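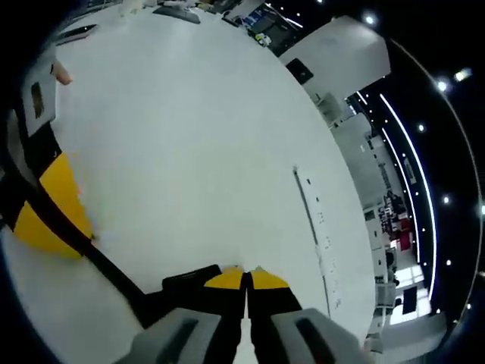 Als Birutė Šimkus die Pension in Nastthorpe erbte, erbte sie auch den Streit mit Pavlović. Der Streit war älter als das Dach und in besserem Zustand. Es ging um einen Birnbaum, dessen Stamm bei ihr stand und dessen Birnen bei ihm landeten, und ihre Tante hatte darüber 37 Briefe geschrieben, alle per Einschreiben, obwohl Pavlović nebenan wohnte. Birutė setzte sich an den großen weißen Tisch, an dessen Rand etwas Gelbschwarzes lag, das sie vorläufig nicht wegräumte, und schrieb den achtunddreißigsten. Er begann mit »Sehr geehrter Herr Pavlović« und kam nicht weiter.

Dann ging sie eben hinüber.

Pavlović öffnete in Hausschuhen. Er sah aus wie ein Mann, der seit Januar auf Post wartet.

»Sie sind die Nichte«, sagte er.

»Ich komme wegen der Birnen.«

»Schriftlich«, sagte Pavlović und schloss die Tür.

Also schrieb sie. Sie bot ihm die Hälfte der Ernte an. Er antwortete nach 14 Tagen, die Hälfte sei eine Beleidigung, er besitze ja bereits alles, was herunterfalle, und im Übrigen habe ihre Tante die schönere Handschrift gehabt. Birutė las den Satz zweimal. Im Schrank fand sie seine alten Briefe, mit einem Haarband zusammengebunden. In den frühen stand viel über Grenzabstände. In den späteren ging es um seine Knie, um eine Reise nach Brevine, die er dann doch nicht gemacht hatte, und um die Frage, ob man Birnen mit Nelken einkocht oder ohne. Unterschrieben waren sie alle mit »hochachtungsvoll und unter Vorbehalt«.

Ein Anwalt aus Clalport bot an, die Sache für 2.000 Euro zu beenden. Birutė lehnte ab — so teuer war ihr Ruhe nicht. Sie kaufte einen Füller und einen Bogen Briefmarken.

»Sehr geehrter Herr Pavlović«, schrieb sie, »Ihre Auffassung zu den Nelken weise ich entschieden zurück.«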